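About Wiklow Towel and Linen

Home | Our Story | Hire | Mending Room | Visit | Contact

How we got going

Wiklow began in a laundry that was much too small for it. Ratree Saithong and Suqin Xu had both spent years working in the back rooms of other people's guest houses, folding, pressing, stripping beds and putting them back together again, and they had strong opinions about towels. Most of those opinions came down to one complaint. Places would spend a small fortune on a bathroom and then hang up something thin and grey and scratchy, because it was what the supplier had on the truck.

So they bought 19 bath towels in a colour they both liked, a good warm rust, and rented them to a friend's bed and breakfast for the summer. The friend asked for more. Then her sister-in-law, who had four cabins out by the lake, asked too, and by December the towels had taken over Ratree's spare room, her hallway and most of a bathtub. We still have two of that first lot. They've gone a bit soft at the hems and they don't go out to customers anymore, but we can't quite bring ourselves to cut them up for rags.

We are bigger now, though not so big that you'd get lost in the building. We own 2,877 bath towels at last stocktake, along with hand towels, face cloths, bath mats and a modest amount of bed linen that we took on more or less by accident when a customer closed up and offered us the lot. We look after inns, cottages, two small spas, a rowing club and a good number of households who simply like having their towels done by somebody else.

What we do

Most of our work is hire. You tell us how many beds and how many bathrooms, we bring you clean towels in the colours you've picked, and we take the used ones away. They're washed, dried, checked over by hand, folded and brought back. If you've got a wedding party coming and need double for a weekend, ring us early and we'll do our very best, and if you ring us late we'll do our best as well, with slightly more grumbling from the van.

We also sell. People kept asking to buy the towels they'd used on their holidays, and for a long time we said no because we weren't set up for it, and then Nantana Jitpraphai joined us and set us up for it inside a month. There's a small shop at the front of the building where you can pick things up, unfold them, hold them against your cheek and put them back in a heap. We'd much prefer that to your buying a towel from a picture and being disappointed.

The third thing we do is mending, and there's more on that further down the page.

The towels themselves

Everything we hire out is cotton terry, the ordinary looped kind. We've tried the others. We had a flirtation with waffle weave that some customers adored and others sent back with notes, and there was a velour bath sheet that looked lovely on the shelf and pushed the water around instead of soaking it up. Plain looped terry is what people reach for at home, so it's what we keep.

Our two main ranges are called Floma and Gollo. Floma is the heavier of the two, a proper thick bath towel for places with a decent dryer or a good long clothesline. Gollo is lighter and dries faster, and it's the one we steer cottage owners toward, particularly if guests are going to be hanging things over the porch railing and the backs of chairs. Neither is fancy. Both come in rust, oatmeal, moss and a dark blue that we're forever running out of.

The rust is still our favourite and it's still the one we're known for. It took us a good while to get a dye we were happy with. The early ones drifted toward pink after a season, and one memorable batch came out the colour of tinned salmon and had to be sold off at the church fair. What we wanted was something that looked warm in a bathroom with no window, that didn't show every smudge of makeup, and that sat nicely with old wallpaper, because an awful lot of our customers have old houses and are fond of the walls they came with.

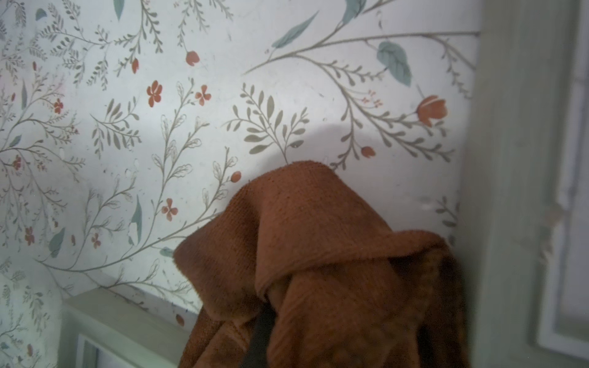

Suqin is the one who chooses colours, and she does it slowly. She'll live with a sample for weeks. She wants to see it in the morning and again under a lamp in the evening, bunched up and laid flat, and next to whatever else happens to be in the room. She says a towel spends very little of its life folded in a neat square and there's no sense judging it that way. We've learned not to hurry her. The moss took most of a year, and we've never had a single complaint about the moss.

If you're fitting out a room and can't decide, Suqin is happy to lend you a set of samples. Keep them for a fortnight, use them and wash them, and let your family argue over them. All we ask is that you post them back, since there is only one set in each colour and somebody else is usually waiting.

How we wash

We're often asked for our secret and we're sorry to say it's a bit dull. We wash warm, we go easy on the detergent, and we don't use fabric softener on anything, ever. Softener coats the loops and after a while the towel won't drink. If you've bought towels from us and they seem to have stopped drying you properly, try a wash with nothing in it at all, and then another one, before you write to us. Nine times out of ten that puts it right. We're very glad to hear from the tenth.

Lint is a fact of life with terry and we'd sooner be frank about it. New towels shed. They'll shed for the first few washes, darker colours more noticeably, so please do them on their own to begin with and clean out the dryer screen each time. A loop that has pulled up into a long thread isn't a disaster either. Snip it level with a small pair of scissors and leave it be. Don't tug on it, however tempting it is.

Anong Wiriya runs the washing floor, and has done so since we moved into this building. She came to us from a hospital laundry and she can tell by the feel of a load whether it's been rinsed enough. She also introduced the morning tea break at half past ten, with everything switched off so we can hear each other, which we now regard as the most important piece of equipment in the place.

The Mending Room

A few years back we were throwing out towels that had nothing wrong with them but a frayed edge. It bothered all of us. Arash Shirazi, who was then driving the van and had grown up with a tailor for a grandfather, brought in his own sewing machine one lunch hour and rehemmed a stack of bath mats to show us it could be done. The next month he had a table of his own, and he's since had a room of his own, with the good light on the north side.

Last year the Mending Room put 1,513 pieces back into use. Some were ours and some were yours, as we take in household towels, robes and table linen for a small charge. Arash will rebind an edge, replace a hanging loop, patch a worn spot or turn two tired bath towels into one very respectable bath mat. He won't promise a perfect colour match on older things, and he'll tell you so before he starts. Whatever can't be saved is cut up and goes to the animal shelter on the next road, where it's always welcome.

He teaches as well, in the colder months. The evening classes are small, they start at seven, and you don't need to have sewn before. Bring a towel you don't mind making mistakes on.

Our sister shop

Some of you will know Chaimongkol, the homewares shop Nantana's family has run for many years. We share a storeroom with them and a fair bit of our stock ends up on their shelves. If it's easier for you to get to them than to us, they carry Gollo in every colour and Floma in rust and oatmeal, and you can leave mending with them at the counter. It comes across to us twice a week.

Looking after our customers

We have over 151 regular accounts now, and we still try to know each of them by voice. You won't reach a menu when you phone. You'll reach Ratree, most likely, or whoever was closest when it rang, and if the dryers are going you may need to speak up a little. She keeps a card for every customer with the things a computer never seems to have room for, such as which door sticks, where to leave the bags when it rains, and whose dog is friendly and whose is only pretending.

If something isn't right with a delivery, tell us the same day if you can. We'd much rather come back out with the van than have you smile politely and be short two hand towels all week. There's no charge for putting our own mistakes right.

Come and see us

The shop is open from nine until four, and the Mending Room keeps the same hours apart from lunch. There's parking around the side, next to the clotheslines, and on a breezy day you'll spot us from the corner easily enough. Tours of the washing floor are possible if you ask ahead, and school groups are welcome so long as somebody warns Anong first. She likes to get extra biscuits in.

For hire enquiries please have your number of beds and bathrooms handy. For mending, just bring it in, clean if possible, with a note pinned to the part that's worrying you.

Ratree, Suqin, Nantana, Anong, Arash and everyone at Wiklow

Hire rates | Washing guide | Evening classes | Back to top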